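Durnwood Robotics Lab Course
Handout 4: House Rules for the Arm, and Why You Will Break Them Anyway

Read this before your first session. Last year's group read it after theirs, which is how it got to be two pages long.

The formal safety standards are on the reading list and you're expected to know them. They were written by patient people for factories with fences. This handout covers the part they leave to us: a small counter, a pot, a spoon, and a student who is sure the arm is done moving.

1. Before power

Walk all the way around the station. Find the stop button with your hand as well as your eyes. Tie back hair, and take off lanyards, including the lanyard with your safety card on it.

Check that the counter matches the layout sheet for your task. If the sheet says the spoon lies left of the sponge, then it does, even if you have views on kitchens. Clurer, our logging program, will cheerfully record 900 runs of the wrong setup and never raise an eyebrow.

2. While it moves 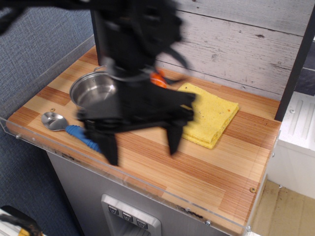 One person drives, one person watches, and the watcher holds the stop. The watcher does not also take notes, eat, or answer messages. If there are only two of you and one has gone for coffee, the session is paused.

Hands stay outside the clear guard whenever the arm has power. "It was only going slowly" appears in most of our incident reports. An arm that is standing still may be finished, or it may be waiting for its next command, and from the outside these look the same.

Speed is capped in the settings file. The cap is 229 on the controller's own scale, a number with a long and boring history. Leave it alone. Setting it to 1,000 to see what happens has been tried, and we now own a second backsplash.

3. Handling objects

Pick soft or light things first. The grip force that suits a steel pot does not suit a plastic vegetable, and the arm has no opinion on the matter. Close, pause, lift a little, pause again, then travel. Lower the object before you open the fingers. Dropping it into place counts as a failed run, however well it lands.
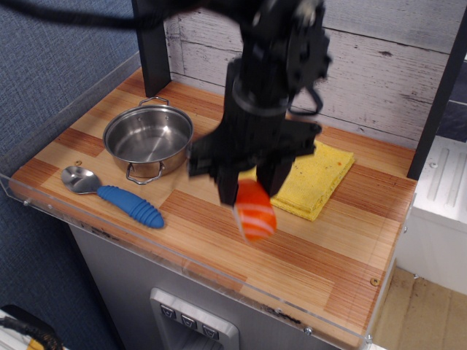
GOOD PRACTICE: LOGS AND LABELS

Write down failures the same way you write down successes. The Genditz set, which you'll use in November, has 700 runs in it and a notes column that mostly says "ok." Marty, our older arm, was trained on it and is confident about everything.

Each entry needs the task name, the driver, the watcher, the start layout and the result. "Weird" is not a result. "Missed the handle, stopped by watcher" is.

If you touched an object in the middle of a run, say so and mark the run as assisted. You lose no points for this. You lose quite a few for a sponge that moves by itself.

For next time: bring a signed copy of this sheet and one rule you think is missing. Rules about coffee have already been suggested.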